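**Workshop notes, July: the two-arm bench at Tramby**

Both arms are now bolted to the aluminium rail at the front of the bench. Each base plate can be shifted along the grooves for reach tests. Cable runs are still external.

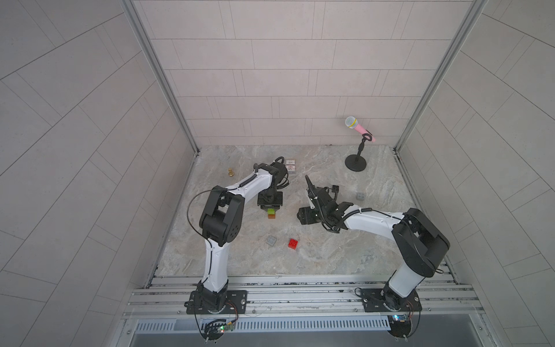 *Left arm holding a green and orange block, right gripper empty close by.*

Stacking trials use ordinary toy bricks. We logged 144 grasps with the wrist camera on; 26 were rejected for poor finger alignment.
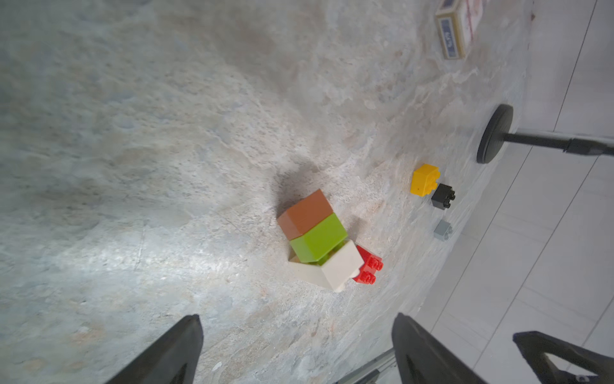 Glare off the marble-patterned top remains the main fault in colour matching. A matte sheet is on order from Jisska, cut to 500 mm widths.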